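Long desk next to the fridge – bad idea?
Home Layout board, 6 replies

paju_k
We're turning the back room at our place in Nimham into a workroom, and the only wall long enough for a desk is the left one. The fridge has to stay at the far end of it. It's a tall stainless one with three doors stacked top to bottom. The desk is long and white with metal legs, and I'd like to push it right up toward the fridge so I get the full length.

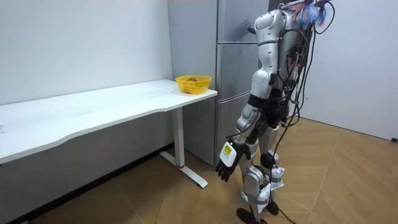

The floor is wood-look and I don't want to drag anything twice, so I'd like to settle this before September. Does anyone work next to a fridge every day? Is the noise a problem?

Lovville_Tom
I did it for two years. The hum is fine, you stop hearing it. What bothered me was the side panel getting warm in summer. Leave a gap. Check the manual for how much, they differ.

ghorbani
Disagree about the noise. Mine clicks on during calls and people ask what it is. I'd put the chair at the other end of the desk and keep the printer and paper at the fridge end.
Kianoush Ghorbani

zendar88
Why not move the fridge? An electrician quoted me 700 for a new outlet on the opposite wall and I've never regretted paying it.

paju_k
Moving it isn't on the table. We got a quote for redoing the whole room and it came to 3,629, and that was without the desk. I can live with a gap. Ghorbani, the chair at the other end is a good thought, the light is better there too.

Lovville_Tom
700 for one outlet is steep. Anyway, put felt pads under the desk legs before you load it up. Metal legs on a wood floor will leave marks the first time you need to pull the desk out to clean behind it.

zendar88
Felt pads collect grit and then they scratch too. Use the hard plastic cups. And it wasn't steep, they had to open the wall.

ghorbani
I've had felt for years with no scratches. Vacuum under there once in a while and change them when they go flat. Also make sure the fridge doors can open all the way before you decide on the gap – I had to shift my whole desk over that.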